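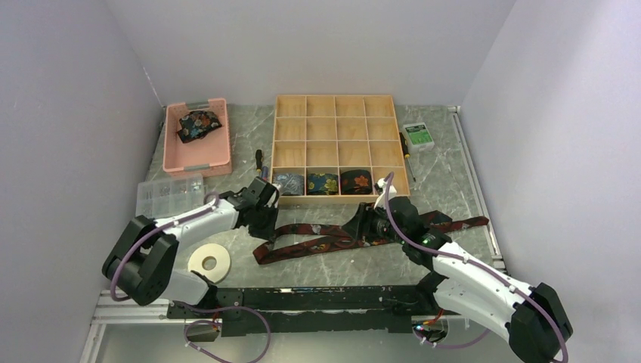

Necktie rolling at the two-arm bench, three compartments in.

New bench rules for soft goods start 7th July

We finally have a written set of rules for the fabric tasks, and I couldn't be happier about it! Neckties have been the fussiest item on the Vokix list all spring, and every site had its own way of laying them out. Droleo and Evstead now work from the same two pages, and Cattaneo joins in September.

The big change is the start position. A tie goes down folded back on itself, with the bend on the left, and the left arm works at the bend while the right arm takes the fabric farther along. The 16-compartment organizer sits at the back center and gets filled from the front row, left to right. Please don't skip a compartment, even when a roll comes out ugly – leave it in and mark the run.

Clutter stays. This one got the most argument, and I love where we landed. Screwdrivers, tape and small boxes may remain on the table during a run as long as both arms can reach the tie and the organizer without passing over them. Real tables have stuff on them, and the runs should too.

Cables get checked before every session and again after 12 runs. Move each arm through its full reach by hand and watch the loops at the wrist and elbow. If one pulls tight or snags, stop and reroute it. No tape fixes, please.

A full set is 32 runs, with patterns mixed – florals and paisleys give us much better variety than plain dark ties, so dig through those drawers! Old log sheets are fine until they run out. Write "rev 2" in the top corner.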